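This site uses cookies. By continuing to browse you accept our cookie policy. OK

Minutes: Onyeka Street Residents' Association
Posted Oct 10, 2019 by Jyoti Kashyap

Present: Vandana Chaudhary (chair), Dinesh Mathew, Jyoti Kashyap (minutes), Meenakshi Bhatia. Apologies: Pankaj Malhotra.

1. Minutes of the June meeting were read and approved with one correction. The drain in question is on Gonham Road, not Gonham Lane.

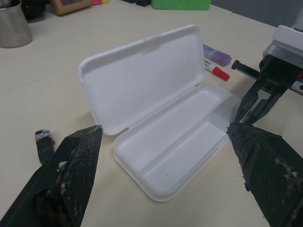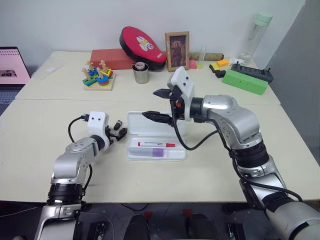 2. Parking. Dinesh reported that the city has received our letter about permit parking on the east side. It wants a petition with 200 signatures before it will send anyone out to look. We have 23. Meenakshi will take the forms door to door on Furkum Court. Vandana will ask the pharmacy to keep a copy at the counter.

3. Street trees. Two maples near the bus stop have dead limbs. Dinesh called the city and was told they are on the pruning list for winter. Meenakshi asked if residents could trim the low branches themselves. The answer from the city was no.

4. Leaf pickup. Same as last year. Bags go at the curb, not in the gutter.

5. Money. Balance is $363. Vandana moved to spend up to $100 on printing flyers for the petition. Seconded by Dinesh. Passed.

6. Other business. Meenakshi said the streetlight at the Stamamham Avenue corner is out again. Jyoti will report it and get a ticket number. Bike rack discussion held over until Pankaj is back.

Meeting closed at 8:40 p.m.

Filed under: Meetings, Neighborhood News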